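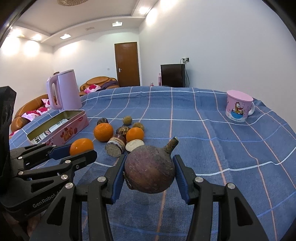 Purple root vegetable on the blue checked cloth.

July 28, 2022
Posted by admin
Print this page | E-mail this to a friend

Cleaning out the candidate database

I have worked at Gultitz for long enough to remember the filing cabinets. We are a small agency, mostly warehouse, kitchen and office work, with a bit of driving, and we cover Pidilov and the villages along the main road. When I joined, a candidate was a card with a photo stapled to it. Later a candidate was a row in a spreadsheet, and for the past several years a candidate has been a record in Plura, which is the system we use for everything from first phone call to timesheet.

In February I was asked to clean it up. Our yearly licence was coming round again and we were paying by the number of live records, so the owners wanted to know how many of those people were really looking for work through us. I said I thought it would take a fortnight. It took until last week, fitted in between my usual desk, and I want to write down how it went while I still remember the order of things.

The starting figure was 2,991 live candidates. On an ordinary week we place a small fraction of that, and most of them are people we have placed before. Everyone in the office could have told you the database was full of old names. What we didn't have was any agreement on what counted as old.

The first thing I tried was sorting by the date of last contact, and it was useless. Plura updates that date whenever anything touches the record, including the bulk e-mails we send out before Christmas. So a man who registered years ago, never answered a call and has very likely retired would show as contacted in December. I lost several days to this before I worked out that there is a separate field for the last reply received. It is hidden by default and you have to switch it on in the column settings, under a heading that has nothing to do with replies. If you use the same system, look under "Activity extras".

With that column switched on, the list looked very different. There were nearly 1,000 people we had not heard from in over three years. I read down the names and recognised perhaps one in ten.

We had a short meeting and settled on a rule. If someone had not replied to anything in three years and had not worked a shift in that time, they would get one e-mail and one text asking if they wanted to stay on our books. If there was no answer after four weeks, the record would be deleted. I had argued for two years and one of the other consultants had argued for five, so three was where it landed. I don't think it matters very much what the number is as long as you write it down and use it for everybody.

The message took longer to write than I expected. Our first draft was the kind of thing I delete myself without reading. It said we valued their privacy and were committed to this and that. In the end we sent four lines: who we are, when they registered, that we'd like to know if they are still interested in work, and that we would remove their details if we didn't hear back. We put the branch phone number at the bottom and a line saying a one-word reply was fine.

Quite a lot of people did reply. Some said yes, some said no thanks, and a fair number wrote proper letters. People told us about new jobs, babies, moving away, going back to college. One woman wanted us to know she was now a supervisor at the first place we had sent her to. One man was cross that we had kept his details so long, and he was right to be, and I rang him to say so and deleted the record while he was on the phone.

The part that surprised me was how many wanted work now. We had been telling clients since the spring that there was hardly anybody available. Majali, which is our biggest client for packing and kitchen staff, had been asking for extra people every week and we had been sending half of what they wanted. Meanwhile we had people on the system who were perfectly willing and had simply stopped hearing from us. In a few cases a consultant had left and their candidates had not been passed to anyone. The records still had the old consultant's initials on them, so the daily call list never picked them up.

That is a bad mistake for an agency to make, and it was partly mine. When people leave, somebody is supposed to go in and reassign their list, and for two of those leavers the somebody was me. I had done it for the people out on assignment and meant to come back to the rest.

After the old records I moved on to duplicates, which was duller work. Plura will merge two records for you if the e-mail address matches exactly. It does nothing at all if someone registered once with a work address and again with a home one, or if their surname changed, or if the person on reception typed a full stop in the wrong place. I found 400 of these by sorting on mobile number and going down the screen. You have to open both records side by side each time and choose which one to keep, and you have to be careful, as the notes from the one you drop don't come across unless you tick the box. I missed the box on the first few and had to ask support to restore them. They did it the same day and were decent about it.

Some things I'd pass on to anyone about to do this.

Export everything before you touch anything, and keep the export somewhere locked, and put a date in the diary for destroying it. There isn't much point in deleting people's details from one place if they are sitting in a spreadsheet on your desktop.

Check what you are obliged to keep. Payroll and right to work paperwork have their own retention periods and they are not the same as for somebody who only ever registered and never worked. We split the list into those who had been paid by us and those who hadn't, and handled them separately. Our accountant gave us the dates for the first group. I would not guess at those.

Tell the whole office what you're doing, and tell them again halfway through. I had a consultant adding notes to records I was about to remove. She was doing her job properly. I just hadn't said clearly enough which letters of the alphabet I was working on.

Do it in the mornings. By mid-afternoon I was clicking without reading, and that was when I made nearly all of my errors. I ended up doing an hour and a half before the phones got busy and leaving it there, and the total time was probably no longer than if I had ploughed on.

Don't tidy the notes. I was tempted, especially with the older ones, where people had written things in a shorthand only they understood. But "prefers earlies, no bus after 9" is worth more to us than anything in the drop-down fields. The only notes I took out were a handful of remarks about people that should never have been written. If the candidate asked to see their file we would have been ashamed of them. There is now a line about this in the induction sheet for new starters, and I think it ought to have been there from the beginning.

We have also changed how we register people. Reception used to fill in everything on the form, including questions nobody on the desks ever looked at. I went through the form field by field with the others and asked when each one had last been used. Quite a few went. Registration is shorter now, and we ask people directly how they want to be contacted – text, call or e-mail – and how long we may keep their details if we don't find them anything. Most say a year.

The licence bill has come down. It didn't come down as far as the owners hoped, as Plura sells its records in bands and we only dropped one band. There was some grumbling about the hours I had spent on it set against the saving. My own view is that the saving was the least of it. We have put people into Majali this month who had been sitting on the system untouched, and the call list in the morning is a list of people who pick up the phone.

I have put a reminder in for next February to run the same rule again. It should be a much smaller job if we keep up with it. Leavers' lists now get reassigned on the day they go, and it's on the same checklist as handing back the keys.

Next on my list is the client side, where we have three separate entries for one bakery and a contact name at Majali who left before I started. I've not looked at how many there are in total yet. I'll leave that until after the holidays.

Print this page | E-mail this to a friend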